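The Long Afterlife of the Small Romance 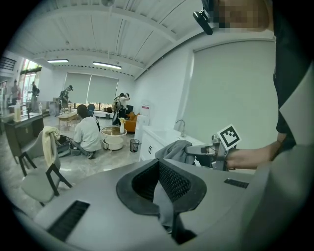

Readers do not abandon a series because it has ended, one subscriber to the Cliler reading list wrote to us in March; they abandon it when the last copy in the county has been withdrawn from loan. The letter ran to four pages and concerned a sequence of romances set on a fictional island called Arnenis, published in paperback and long out of print. It raised a question that libraries, publishers and reviewers have been slow to address. What is owed to popular fiction once its first readership has moved on?

Romance has always been printed in quantity and kept in scarcity. A category novel was traditionally given a month on the shelf, after which unsold copies were returned or pulped. Public libraries bought the books freely, catalogued them lightly and disposed of them when the spines failed. Literary novels of the same years, many of them read far less, were bound, reviewed and retained. The result is a gap in the record which falls almost entirely on work written by women and read by women.

The Arnenis books illustrate the difficulty well. There are 18 of them, issued over 12 years by Fullus, a small house which sold its list and closed its office shortly after the final volume appeared. No single library known to this magazine holds the full run. The early titles are conventional in their construction: a newcomer arrives by ferry, a house requires repair, and a neighbour proves difficult. From the fifth book onwards the series becomes more ambitious. Marriages made in one volume are tested in another, and minor figures age in the background until they are given stories of their own. The ninth, narrated by a widow who has appeared until then only as a disapproving voice in the post office, remains one of the more accomplished treatments of late courtship in the genre.

The books are uneven. Two of the middle volumes rely on a misunderstanding which a short conversation would have settled, and the dialogue given to children is seldom convincing. The treatment of consent in the first three will trouble many present readers, and any new edition would need to decide whether to say so in an introduction or to leave the text to stand alone. This magazine favours the introduction. Silent revision, as practised on several reissued series in recent years, leaves readers unable to judge how far the genre has travelled.

Reissue is in any case the exception. Rights in the older category lists are frequently unclear, having passed through several sales, and authors who wrote under a house name may hold no contract at all. Electronic editions have helped where an author has been able to recover the rights, though the quality of the text varies. Scanned copies sold without proofreading have introduced errors that no paperback of the period would have carried, including, in one Arnenis title, a hero whose name changes spelling between chapters.

In the absence of publishers, readers have done much of the work. Fan, the quarterly newsletter which took its title from the folding kind that appears on its masthead, has printed plot summaries and publication orders for up to 400 category romances — a resource now consulted by booksellers as well as by its own subscribers. Its reviews are frank and often severe. They are also attentive to matters which newspaper criticism overlooked, such as the pacing of a proposal scene or the point at which a secondary character has plainly been marked out for a sequel.

There are encouraging signs elsewhere. The Cliler list has begun to record which of its recommended titles can still be borrowed, and invites subscribers to report copies held in branch libraries before they are withdrawn. Several academic collections now accept category fiction as a matter of policy, although most prefer complete sequences in good condition, a standard that books designed to be read in the bath were never likely to meet.

Subscribers who hold any of the last four Arnenis volumes, in whatever condition, are asked to write to the list in the usual way. The fourteenth and the seventeenth are particularly sought.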